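Home > Magazine > Work and Things

The Second Life of the Office Computer

By Markos Antoniadis

When I moved to this town I bought my first desk computer from a man who sold it out of his garage. It had belonged to an insurance office. On the side there was still a sticker with a number and the word "Accounts", and I never removed it. The machine served me for 9 years, and I wrote my first articles in English on it, with a dictionary open on my knees.

I thought of that sticker again this spring, when I began to visit the shops that live from old office machines. There are more of them than I expected. They stand behind tire dealers and carpet stores, and their signs are small. Most of their customers find them by a neighbor's advice.

The oldest in our area is Zondolum, which occupies the ground floor of a former shoe warehouse. A school or a law firm changes its computers, a truck comes, and 400 towers arrive on one morning. The shop must then decide, for every one of them, what it is still worth. Some will be sold whole. Some will give their memory and drives to others. The rest goes by weight to a metal dealer in Itov, who pays differently for boards, for cables and for plain steel.

The decision is made quickly, and I found it hard to follow at first. The sorter looks at the age of the processor, then listens to the fan. A dusty machine is not a bad sign, I was told. A very clean one can be worse, for it was perhaps opened many times by somebody looking for a fault.
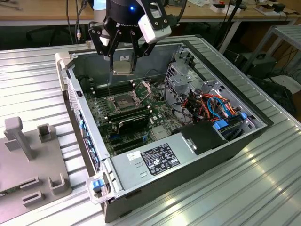
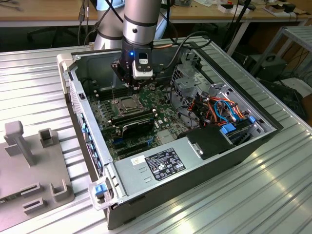

Open desktop cases, each lying on its side with the green motherboard showing.

The price of a refurbished tower depends much on the season. In May the students leave and sell, and the shelves become full. Late in the summer the same students, or their younger brothers, come back to buy. Imance, a smaller shop across the river, closes for two weeks between these times so that the family can travel. The owner's daughter told me they have never lost a customer by it.

What do people do with such machines? I asked this everywhere, and the answers were more ordinary than I hoped. They do taxes. They keep the books of a bakery. A retired couple bought one only for looking at photographs of their grandchildren, with the largest screen in the shop. One man uses his to print labels for honey jars and for nothing else – it is not even connected to the internet.

There is also the matter of what was left inside. A serious shop erases every drive before it does other work, and gives a paper to the old owner with the serial numbers. At Rajan, where I spent most of one afternoon, the erasing takes place in a locked room with 6 workstations and one key. I was allowed to look from the door. It was warm in there and it smelled of dust and coffee.

I asked the manager how long a good office tower can live. He answered 10 years, if it stands on a desk and not on a carpet. Then he asked me what I was using at home, and I told him about the insurance office and the sticker. He wanted to know if the power supply was still the first one. It is.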